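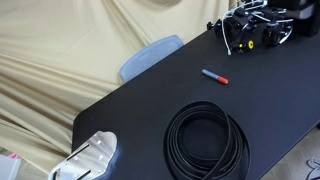
Black tabletop, cream cloth behind, marker out.

Home > Tips > Workroom > Tables

Matt black tables – keeping them decent
Last updated Fri 23 October

Had a black top for years now and it shows everything. Dust, fingers, mug rings, the lot. Quick notes, do what you like with them.

Wiping. Damp microfibre, wrung right out, then a dry one straight after. Go the long way of the table, not in circles. No spray polish – leaves shiny patches on matt and you'll be weeks getting rid.

Marker slips. Permanent pen: dab of rubbing alcohol on a cotton bud, test underneath first. Whiteboard pen usualy comes off with a dry cloth if you're quick. Lids on, pens lying flat. Scrap card under anything you're colouring to the edge.

Pale cloth behind the table. Lovely for bouncing light about but it creases if you so much as look at it. Wilma Lindsay steams hers hanging up, 6 clips along the top, bottom left to drop overnight. I just put up with the folds. Wash cool, hang it damp.

Plastic chairs. Warm water, washing-up liquid, soft brush for the rim. Pale blue goes grubby along the top edge where hands go. Don't shove the back hard against the table, it'll scuff both.

Glare. Lamp to the side and lower than you think. Overhead lights leave grey smears of shine on a dark top that look like dirt, I've scrubbed at them more than once teh last few months.

Felt pads – redo in August, they'd gone flat.

463 shares | 3 comments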